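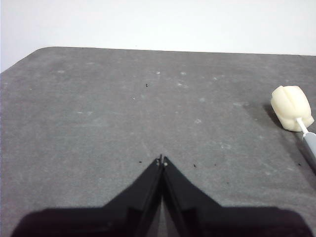 Grey mat with a rounded corner, against a white wall

Torwood Desk Mat, large

If you've ever tried to cut card on a bare table, you'll know why we're so fond of this one! The Torwood is our biggest mat, a proper full-width surface for sewing patterns, model kits, bookbinding or just getting all your papers out at once. It lies flat from the moment you unroll it (give it an hour in January, when the stockroom is freezing and everything arrives stiff) and it stays put while you lean on it.

Pouran Yazdani drew the first one for her own bookbinding bench and used it for 11 months before we made any to sell. She asked for soft corners that don't catch your sleeves, and a mottled grey that's kind to the eyes under a lamp. We love how it wears, too. Scuffs and pale marks do show after a while, and a damp cloth with a drop of washing-up liquid lifts most of the chalky ones. Please don't iron it, however tempting.

Size: large (the small and medium are on the Hekow page)
Thickness: 3 mm
Weight: about 2 kg
Colour: mottled grey
Stock number: 781
Made by: Grelico

Goes well with
The Savolainen steel rule, which has a cork back and grips the mat beautifully, and our bone folders if you're working with paper.

Delivery
Sent rolled in a cardboard tube, never folded. The next batch leaves the workshop on Thu 17 July, and orders placed before then will go out in the order they came in. If you'd like to feel the surface first, ask us for a sample square and we'll pop one in the post.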